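Reader Questions (the ones I get over and over!)

Hi, I'm Jocelyn, and if you've found your way to this page you've probably read at least one of the Sisari books, or somebody has been pestering you to. I've pulled together the questions that land in my inbox most often. Last updated February 13, 2022. 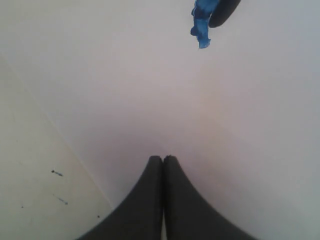

What order should I read the Sisari books in?

Publication order, please! So that's The Salt Road, then A House in Plesach, then The Winter Ferry. There's also a short story, "Lanterns," that sits between the first and second books, and you can read that one whenever you like. It gives away who was on the boat, though, so I'd save it until you've finished The Salt Road.

Can I start with A House in Plesach? My library only has that one.

You can, and I've heard from a few people who did. It opens four months after the first book, with a new narrator who doesn't know any more about the trouble at the harbor than you do. You'll be confused by the business with the keys for a couple of chapters. After that I think you'd be fine. But do ask your librarian about getting the first one - most libraries have a request form, and they really do read them.

Is there going to be a fourth book?

Yes! It's called Bateo and it follows Ilse's younger brother, who was barely in The Winter Ferry except to complain about soup. I'm in the middle of the second draft. The first draft came in at 647 manuscript pages, and my editor wrote back a very kind email with the word "trim" in it four times. I'm trimming.

When does it come out?

The plan is July. I don't have a day yet, and the preorder links aren't live, so if you see one somewhere please don't give it your credit card. Newsletter people will hear first.

How do you pronounce Plesach?

PLESS-ock. The audiobook narrator and I went back and forth on this by email for most of a week, and in the end she was right and I was wrong. If you've been saying it some other way in your head, keep going, I won't know.

Who reads the audiobooks?

Marama Hoani reads all three of them, and she's signed on for Bateo too, which made me do a lap of the kitchen when I heard. I get a lot of mail about her voice for Old Tapsell. I had written him as a sort of growly sea captain type and she made him soft and a bit sly, and now I can't write his lines without hearing her. Several scenes in the new book exist purely so that he can talk more.

Wait, is Tapsell alive at the end of The Winter Ferry or not?

I've been asked this more than everything else on the page put together. I'm not going to answer it. Go back and look at the chapter where Ilse counts the coats, and then come and argue with me.

(All right, I suppose the answer above this one was a bit of a giveaway. Or he could be in flashbacks!)

Are the books okay for my twelve-year-old?

I wrote them for grown-ups, but I know a fair number of younger teens who've read them. There's no graphic violence and the romance stays on the polite side. There is a drowning in the first book that some readers found hard, and the second book deals with a parent who drinks. The swearing is mild, mostly Tapsell's. If you're unsure, read the first few chapters yourself and see how you feel.

Where can I get a signed copy?

I sign bookplates and mail them out free inside the US. Send me a message through the contact form with your mailing address and the name you'd like on it, and spell the name out carefully, because I once wrote "To Brain" to a very patient man called Brian. I had 500 bookplates printed last fall and I'm still working through the box. For overseas readers I ask you to cover the stamp.

Will you come to our book club?

If you're meeting by video, very possibly! Evenings are best for me, and I like groups where everyone has finished the book, so I don't have to talk around the ending. I can't do visits in person until the draft is done. There's a list of discussion questions at the back of the paperback of A House in Plesach, and you're welcome to use those without asking.

Will you read my manuscript?

I'm sorry, I can't. I know how much it takes to ask. My advice is to find two or three other people who are writing too and swap chapters with them. My own group has read every terrible early version of everything I've done, including the version of The Salt Road that was in second person.

Do you write by hand or on a computer?

Both. I do dialogue longhand in cheap spiral notebooks and type everything else. If I try to type dialogue, everybody starts sounding like me.

I found a typo!

Thank you, and please send it! Tell me the book, the format and the sentence, since page numbers shift around in the ebook. The missing "not" in chapter nine of The Winter Ferry has been reported and fixed, with my apologies to everyone who thought Ilse had agreed to the wedding.

My question isn't here. How do I reach you?

Use the contact form. I read everything, though I'm slow when I'm drafting, and if you write about the coats I'll only send you back to that chapter.

Join my newsletter! News, deleted scenes and the occasional recipe, once a month. Enter your email address to sign up. You can unsubscribe at any time.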